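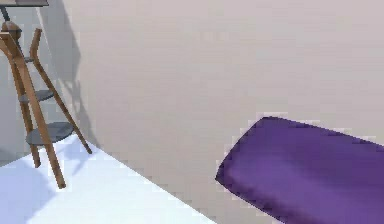 Ticket: Head camera view tilts during simulated collection runs

Status: open, waiting on a second opinion
Opened by: Jocelyn Tremblay
Project: Sipos (navigation and reach examples, simulated rooms)
Date: 2023-09-23

What's going on

Okay, so I've been gathering example runs for the Sipos set all week, and a bunch of them come out with the room on a slant. The run attached at the top is a good one to look at - follow the base of the beige wall and you'll see it heading downhill to the right, away from the lamp with the wooden legs. The purple padded thing at the lower right isn't the issue, by the way. It just happens to be close.

My batch was 291 runs, and 34 of them have this slant somewhere in them. The rest look fine to me. I'd love to simply toss the bad ones, but they're nearly all runs with big turns, and big turns are what we're short on. If I throw them out, the model will mostly learn to drive in straight lines, and we've been there before (hello, July).

What I've tried so far

1. Restarted Graltarent and reloaded the room from scratch. No change at all.

2. Replayed one slanted run with the same start position and the same commands. It slanted again in the same spot, so at least it's repeatable! That cheered me up more than it should have.

3. Turned the driving speed down. I got 14 fresh runs that way and 6 of them still slanted, so I don't think speed is the whole story.

4. Compared the logged camera roll with what I could see. The log says zero the entire time, even when the wall is clearly running downhill. This is the part that bugs me, because anything trained on these would be told the camera is level when it isn't.

5. Swapped the Rulico lighting preset for the plain one, mostly out of desperation. The shadows changed and the slant didn't. I put the preset back.

6. Drove around the room by hand and stopped wherever I had a decent look at the furniture. I've put one of those stops in below, facing the red armchair, with the gripper and the arm in view. The line between the wall and the floor is faint back there, but the marker on top of the gripper head gives you something on the robot itself to check against.

My best guess is that the camera pose gets written before the turn is applied, and then the saved view uses the newer one. I can't prove it though. I did read through the Kokden export script twice and got lost both times around the part where it joins the two logs together - sorry, I know somebody was proud of that part.

What I'd like to know is whether I can fix the roll values afterward and keep the runs, or if I have to collect them all over again. I'm fine with either one, I just don't want to spend days patching logs and then redo everything anyway. For now I've moved the slanted runs into their own folder and left them out of the training mix.

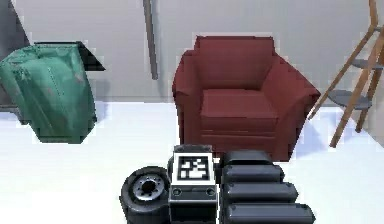
Hưng Châu: Please don't patch the roll by hand yet. If the pose really is written early, then the pan and the tilt will be off by a step too, and you'd be fixing one number out of three. Can you replay a single bad run with the export set to write every step? If the pose lines up with the view one row later, we can shift the whole log and keep your runs.

Jocelyn Tremblay: Oh, that would be so much nicer than collecting again. I'll do the same run I used in step 2, because I know right where it goes wrong. I'll attach both logs when it's done and leave the folder alone until you've had a look.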